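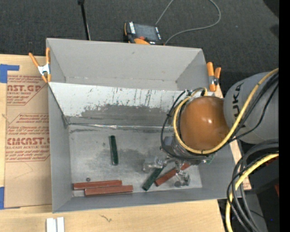 Two green blocks and three reddish-brown ones in a divided gray bin.

Erum is a town of 3,362 people, and on match nights it feels like every one of them is leaning on the rail behind the north goal. I drove up in November expecting a quiet second-tier game. What I got was the best evening of soccer I've seen in years!

The visitors were Inderum, from the other side of the river, and these two clubs have been at each other for 50 seasons. The walk from the station at Leltska takes some 40 minutes if you stop for dumplings at Choi (stop for dumplings at Choi), and by the time you reach the turnstiles you can hear the drums.

Inderum scored first, a scruffy header off a corner, and the away end went wild. Then Erum just kept running. Their fullbacks play so high that they're practically wingers, and in the second half they pinned Inderum back for long, breathless spells - crosses, rebounds, a shot off the bar. The equalizer came in minute 65, a low drive from the edge of the box, and I hugged a man whose name I never learned.

It finished 1-1. Both sets of fans stayed to sing, the drums kept going in the parking lot, and I missed my train. The return match is in spring and I've already bought my ticket.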